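Ollstead glazed bowls and basins: care and setting up
Section 4. Marks, spots and shine on the tan glaze

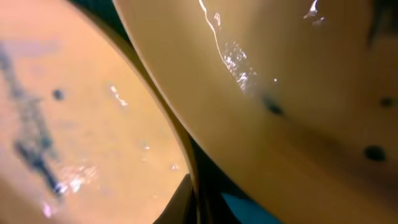 Are dark spots in the glaze a fault?
Mostly they're iron in the clay coming through. They sit under the shine, feel smooth to a fingertip, and don't grow. A mark that feels rough, or catches a nail, is something else, see 4.3.

4.1 Before first use

1. Take all the packing out. Check the foot of the bowl as well, bits of straw get stuck there.
2. Rinse in warm water. Not hot straight from a cold box.
3. Wash with a soft cloth and a drop of washing-up liquid. Inside, outside, under the rim.
4. Rinse again. Dry with a tea towel or leave upside down on a rack.
5. Stand it somewhere flat. If it rocks, turn it a quarter and try again before you decide it's the bowl. Usually it's the worktop.

Note: the glaze is a lot shinier than the old Lacroix range, so every drip shows. Wipe with a dry cloth if it bothers you.

4.2 Checking the spots

Do this in daylight by a window. Kitchen spotlights throw glare all over a curved side and you'll see scratches that aren't there.

1. Dry the bowl completely.
2. Run a fingertip over each spot, slowly.
3. Smooth: leave it alone. It's in the pot.
4. Raised but comes off on the cloth: food or candle wax. Go to 4.3.
5. Raised and won't shift: go to 4.4.
6. Sunken, with a sharp edge: pinhole or chip. Don't use for food. Go to 4.5.

Soft-edged spots and hard-edged spots can turn up on the same piece. Both normal. Size varies too. We don't sort bowls by how many they've got, so please don't send one back for having more than your sister's.

4.3 Cleaning off marks

You need: bicarbonate of soda, a small dish, soft cloth, warm water.

1. Mix 2 teaspoons of bicarb with enough water to make a paste.
2. Dab on to the mark. Leave for a few minutes.
3. Rub gently in circles.
4. Rinse and look again.
5. Repeat once if needed. Still there after that, stop.

CAUTION: no wire wool, no green scourers, no scraping with a knife. Dulls the glaze for good and we can't put it back.

CAUTION: no bleach on any piece with fine cracks in the glaze. It gets in and stays in.

Wax: put the bowl somewhere cool until the wax goes hard, then lift it with a fingernail or wooden spoon. Then wash as 4.1.

4.4 Hard water

Bindotcombe customers get this worst. Chalky ring, or a rough speckle that sparkles a bit when you tilt the bowl.

1. Half white vinegar, half water.
2. Soak a cloth in it and lay it over the ring.
3. 40 minutes, no longer.
4. Wash, rinse, dry.

Do not fill the bowl and leave it overnight. Vinegar takes the shine off if you give it long enough, and the tan goes chalky first.

4.5 Chips and pinholes

1. Stop using it for food or liquids.
2. Write down the number stamped on the foot. Basins in the large size are 610, the smaller ones have thier number on the card in the box.
3. Take a photo of the chip with something next to it for size.
4. Send both to Darius Toom at the Premititz workshop, address on the back page.
5. Keep the bowl until you hear. Don't glue it.

Older pieces: anything bought before 1994 has a different glaze and none of the soaking above applies. Warm water and a cloth only. If you don't know how old it is, treat it as old.

4.6 Storing

Rims chip more than anything else. Piece of kitchen roll or felt between each bowl. Heaviest at the bottom, never more than you can lift in one go.
Don't hang by the rim.
Don't stack while damp. The foot leaves a ring on the one below, it washes off but it's a nuisance.

4.7 Oven, microwave, freezer

Oven: low heat, put in cold, bring up with the oven.
Microwave: fine for warming. Handle with a cloth, the clay gets hotter than the food sometimes.
Freezer: no.
Hob: no, not even on a diffuser.

Text for this section by Daniyal Usmani, revised 2021-02-20. The the table of sizes has moved to section 6. Lids are in section 5.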